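Setting up a shared table for two arms: our working rules

Written by Lajos Halász, for the Deditz lab and for the guests from Pruliden. Last changed 7/16/25.

These rules are for small tabletop cells where two robot arms work over the same surface. They do not replace the risk assessment of your site or the manual of your arm. They are the part which comes after: what a careful person does every time before pressing start. I wrote them first for myself, and later the colleagues in Lindqvist asked for a copy, so I cleaned up the language a little.

Before you begin

You need the key for the cell, the task sheet, a roll of tape, cable ties and a small mirror for looking under the joints. Read the task sheet to the end. If it says "same as last time", send it back to the person who wrote it.

Step 1. Power off and look at the mounting

With the power off, push each base by hand in two directions. It must not move at all. Then check the screws on the rail. We draw a thin line with paint marker over each screw head and onto the rail, so a turned screw can be seen without a tool. If a line is broken, tighten to the value in the manual and draw a new line in another color. Write it in the log.

Step 2. Cables

Cables are where we lose the most time. The rule is that each cable must be long enough for the worst pose and not longer than this. Move the arm by hand to the pose where the cable is most stretched and leave a loop of slack there at the joint. Then go to the opposite pose and see where the loop goes. It must not hang down onto the table or catch on the elbow.

Fix the cable with ties on the straight links, never across a joint. A tie should hold the cable but still let you turn it with two fingers. Cut the ends of the ties flat, they scratch hands and they also scratch the other arm.

Step 3. Decide who owns the middle

Two arms which can reach the same point need a rule about this point. We divide the table into left, right and shared. In the left and right parts an arm may move at the speed of the task. In the shared part only one arm moves at a time, and the other one waits, unless the task is a real two-handed one (a handover, or holding with one and working with the other).

For two-handed tasks the first 15 runs are done at reduced speed, with a person at the stop button. This is our own number, it is not from a standard. After a collision or a change of gripper the counting starts again from the beginning.

Step 4. Place the objects

Put the object of the task in its place first, then everything else. Tall things stand at the back – a music stand, for example, needs a lot of room for its three legs and also for its top, and people remember only the legs. Look from the side and from above. Anything which can fall toward the arms should be heavier at the bottom or be placed farther away.

Decoration and background objects are allowed, we like variety in the recordings. But they follow the same rules as the task objects and they are written in the task sheet. Loose paper must be clipped or held with elastic. Cards and labels which do not belong to the task are taken off the table, also the small ones, because a gripper can push them under an object and then the object is not standing flat.

Step 5. Home pose and first motion

Send one arm home, wait until it stops, then the other. Never both together for the first motion of the day. Keep your hand on the stop button and your eyes on the elbows. Most beginners look only at the grippers, but in our log the elbows are the part which touch something first.

If everything is good, run the program once with the objects removed and once with them in place. The distance between the two grippers when they wait at the center should be the one on the task sheet. Measure it, do not guess.

Step 6. During the work

No hands inside the enclosure when the motors are enabled, even if the arms are standing still. An arm which is waiting looks the same as an arm which is off. If you must move an object, press stop, wait for the confirmation on the screen, and only then reach in. We take a break after 21 runs, and the person at the button changes.

Step 7. Closing

Park the arms, power off, and feel the joints for heat. Write in the log each stop, also the ones without damage. The log from Finberg has one line for each stop and one for the reason, and I recommend this form. If the reason is unknown, write "unknown" and leave the cell locked until a second person has looked at it.

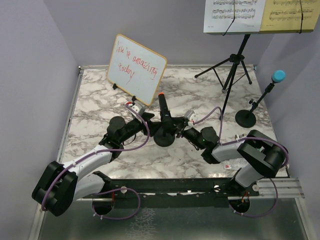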